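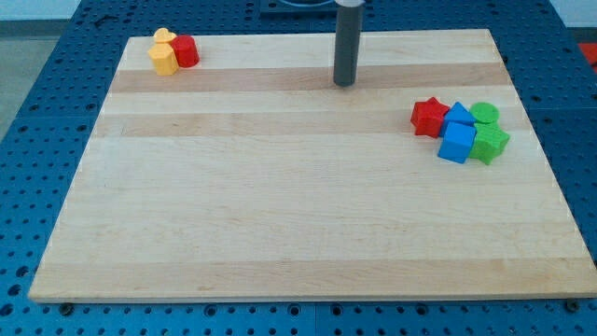

Grodasano, Jul 21, 2019

Shared shop build night, minutes. Konrad Cieślak taking notes, sorry for typing.

Arm: tip is a plain rod, gray, rounded end. Clears the board ok in the park position. Keep for now, gripper talk moved to August.

Blocks: two piles, three on the left, five on the right. Goal is push left pile over to the right one without scattering it. Konrad wants stars left out, they catch on the others. Not agreed.

Board: stays on the blue table. Check the two front bolts before every run, pls.

Money: 400 left. Yeo motor driver aproved, seven for, one against.

Open: who has the key to cabinet 11? Cable covers, still no one.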